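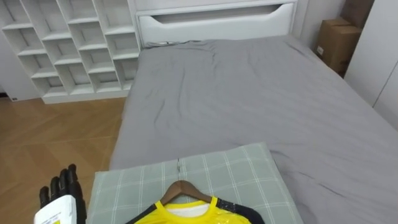 Figure 3. Bed with fitted sheet on, one pillow at the foot end, shirt on a wooden hanger laid over the pillow.

Unit 3: Bedroom Reset and Hanging Garments
Housekeeping Basics, Ciltmont Adult Learning Center
Notes by Chepkoech Mfaume

Bring these notes to the practical session in room 266. You will work in pairs and each pair gets one bed. Read the part on hangers before you come, as we will not go over it again in class.

Order of work

Clothing comes off the bed before any bedding goes on. In Figure 3 the yellow and black shirt is already on its hanger, but it is still lying on the bed. A shirt left like this picks up creases from whatever is under it. Hang it on the rail or the door hook first, then go back to the sheet.

After that, work in this order:

Clear the surface of the bed, including cables, papers and small items.
Move the pillows to a chair or a clean shelf.
Pull the fitted sheet tight.
Add the flat sheet or cover.
Return the pillows to the head end.
Check the floor on both sides.

The fitted sheet

The gray sheet in the figure is on the mattress but has not been smoothed. Look at the head end, the middle and the right side, where the fabric bunches a little. Wrinkles on one side usually mean that a corner is sitting too high or the sheet has been put on slightly turned. Smoothing with the flat of your hand will move the wrinkle but will not remove it. Lift the nearest corner of the mattress, pull the elastic further under, and let the mattress down again. Then do the opposite corner.

Plain gray shows creases more than a pattern does. Students often think their sheet is worse than their neighbor's when the only difference is the color.

Cables and small items

A short dark cable is lying on the sheet near the left end of the headboard. Chargers get pulled under the sheet or down behind the mattress very easily. Coil the cable loosely and put it on the nightstand or a shelf. Do not wrap it tightly around anything, and do not unplug a guest's device if something is charging – work around it.

Headboards

A padded headboard in a light color marks easily. Keep your hands off the padding when you lean over to reach the far corner. Dust the top first, then any slot or ledge, using a dry cloth. Spot cleaning is covered in Unit 10.

Hangers

Wooden hangers hold the shoulder line of a shirt better than wire ones. Put the hanger in from the bottom of the shirt and bring the hook up through the neck. If you force it down through the collar, the neckband stretches. This matters most on knit and sports shirts.

Check that both shoulder seams sit evenly, then let the sleeves drop. Shiny or synthetic fabric slides, so fasten the top button if the shirt has one. All hooks on a rail should face the same way.

Open shelving

The wall unit to the left of the bed has open cubbies at staggered heights. Empty shelves still collect dust. Start at the top and finish with the base, where it meets the floor. When a guest has things on the shelves, lift each one, wipe and put it back in the same place – do not rearrange.

For the practical

Kibet Mutiso will be checking the beds. He looks at the corners first and the hangers last. Write up your session on one page, 300 words at most, and say what you had to do twice. Pages are due by the end of February.

Ciltmont Adult Learning Center | Housekeeping Basics | Contact the course office | Back to top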